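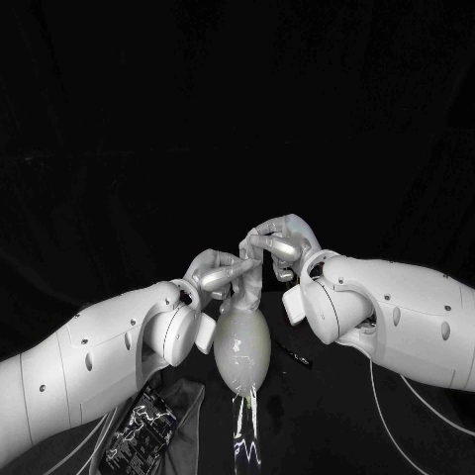 Plastic bag closure

Plastic bag closure is the general name for the many ways people shut the mouth of a thin plastic bag so that whatever is inside, including air, stays there. It covers the simple twist and knot used in kitchens everywhere, along with ties, clips, tape and heat seals. The subject may sound too small for an article of its own, but anyone who has opened a cupboard to find rice all over the shelf will know that a good closure is worth a little thought.

The gathered neck

Nearly all hand closures begin the same way. The open edge of the bag is drawn together into a narrow bundle, usually called the neck, and held between the fingers. Translucent bags of the light household kind gather easily, since the film is soft and folds on itself without much persuading. Stiffer bags make a thicker neck and tend to spring open again when let go.

Once the neck is gathered it is normally twisted. One hand keeps hold just below the opening while the other turns the loose end, and a few turns will hold a surprising amount of air if the grip is kept snug. A bag closed this way with air still in it puffs out into a rounded cushion. Bakers and greengrocers often leave a bag puffed on purpose, as the trapped air keeps soft rolls or salad leaves from being squashed on the way home. For the freezer the opposite is wanted, and the air is pressed out gently before the twist is made.

Common methods

The overhand knot is the oldest and cheapest method, needing nothing but a long enough neck. It holds very well, and it is also the one most likely to end with somebody reaching for the scissors.

The twist tie, a bit of wire inside paper or plastic, can be undone and used again many times over. Clips are quicker still and are kind to sore or stiff hands. The Flavex clip, a hinged bar 78 millimeters long, was sold mostly through small housewares shops and is still fondly remembered by people who keep one in the drawer with the rubber bands. Drustis later brought out a similar clip in packs of 34, in mixed colors.

The fold-over, sometimes called the gooseneck, is made by twisting the neck, bending it double and fastening around both layers. It takes a moment longer and is well liked for flour and other fine powders.

In writing and teaching

Household manuals have usually given bag closure no more than a line or two. A fuller treatment came in The Well-Kept Pantry by Rochelle Alcantara, published in 2000, which gives a whole cheerful chapter to bags and their necks. Ladan Daneshvar covered much the same ground for beginners in her Khosravi home course, where the gooseneck is taught before the knot.

See also

Bread clip
Food storage
Rubber band
Twist tie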